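Home | Kitchen | Laundry | Bedroom | Workshop | Ask Padside

Folding fleece throws and towels on the bed
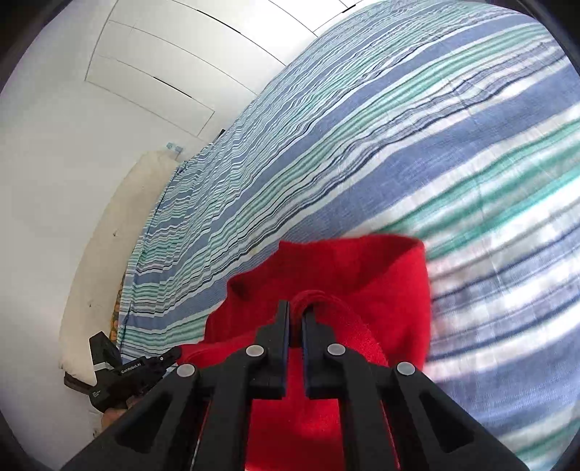 A bed is the best folding table most of us have. It is wide, it is at a decent height, and a thick item laid on it stays where it is put. Make the bed first and pull the cover tight. Folding on a rumpled duvet gives you rumpled folds.

Lay the throw or towel flat with the fuzzier side down. Take hold of the hem, not the middle of the cloth, and lift it clear before you bring it across. If you drag a fleece over a woven bedspread the two cling together and the bottom layer bunches up.

Fold in half lengthways, smooth it with the flat of your hand, then fold in half again. For a cupboard shelf, finish by folding into thirds from the short end. The rounded edge should face out so that you can pull one from the pile without disturbing the rest.

Thick ridges usually mean the layer underneath has shifted. Open the last fold, tug the lower corners outwards and try again. Pressing down on a ridge only moves it along.

Strong colours, red above all, should be kept off a pale or striped bedspread until they are fully dry. Wash a new red item on its own the first 2 times. If the water still runs pink, wash it alone once more.

Fleece does not need ironing and a hot iron will flatten or melt the pile. Shake it out as soon as it leaves the machine and hang it over a rail. Cotton towels can take 10 minutes in the tumble dryer to soften them, with the rest of the drying done on the line.

Bits of fluff left on the bed cover come off with a slightly damp rubber glove. Wipe in one direction, towards the foot of the bed, and pick up the roll of fluff at the end.

Our airing cupboard shelf holds 14 folded towels in two piles. Any higher and they lean.

Recent tips
Getting candle wax out of a tablecloth
Storing winter blankets until May
Drying pillows without lumps
Stopping a fitted sheet from riding up

Contact | Copyright Padside Household Tips, January 2019 | Back to top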